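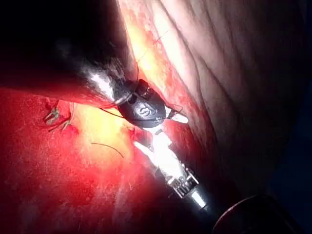 The comment from last round was that we spent too long on knots and nowhere near long enough on keeping the thread out of your own way, and could the next one please fix that. Fair. So we did.

CALL FOR PARTICIPANTS - Kioko Suturing Study, second round
Lusbridge Skills Lab, Horneo building, lower level

Quick version. We need people who suture, or are learning to, for a study on thread handling in tight spaces. Deep seams, soft tissue, not much room to turn a needle. Paid. Sign up by May 14, 2022.

What we're looking at
How people manage slack. Where the loop goes while the jaws are busy. When you pull through, when you stop, how much tail you leave. Also glare, which came up a lot in the first round feedback: bright metal, wet-looking surfaces, dark thread dropping out of sight against dark red. Some of you look away from the tip and some of you stare right at it and we would like to know wich works better.

Who can apply
Surgical residents, any year
Surgical fellows
Scrub techs and first assists with suturing experience
Veterinary surgeons and vet residents (yes, really, several of you asked)
Medical students IF you have finished a basic suturing course. Bring the sign-off sheet.

Left-handed people very welcome, we were short last time. Glasses and contacts fine. You do not need to be fast. Slow and tidy is useful to us too.

Sorry, not this round: anyone with a hand or wrist injury still being treated, anyone who helped write the scoring sheet.

What you do
3 sessions, 2 hours each, on different days. First session is closing a straight seam with running stitches, then the same seam with interrupted ones. Second is the same job deeper down, with poor light on purpose. Third is repairs: loose stitch in the middle of a line, thread caught behind, tail cut too short. You fix it however you would normally fix it, no coaching from us.

Everything is on bench tissue. No patients anywhere in this study. Most of it is animal tissue from the food supply, so if thats a problem for you, religious or otherwise, say so on the form and we'll put you on the synthetic set. Same pay.

Short survey after each session. Please write actual sentences, the one-word answers were no use to us.

Pay
$400 for finishing all three. Paid after the last one, by check or transfer. If you have to drop out we pay for the sessions you did. Parking is covered, keep the ticket.

Recordings
Close-up video of the stitching. Hands, instruments, tissue, thread. No faces and no sound. The first round left us with 1,147 clips and they are stored under a code, not your name. You can ask for yours to be deleted up until we start analysis in August. After that we can't pull them out.

What to bring
ID. Loupes if you use them. Closed shoes. Gowns and gloves are here in all the usual sizes, latex free only. Eat something first, no food in the lab and the vending machine upstairs is hit or miss.

How to sign up
Form is on the Gistatier board under Kioko, round two. Put your role, your handedness, and any dates you absolutely can't do. Evenings are possible but they fill first. You'll hear back either way. If you took part in round one you can come again, tick the returning box so we don't give you the same seam order.

Questions go in the box at the bottom of the form, please don't call the front desk, they don't have the schedule.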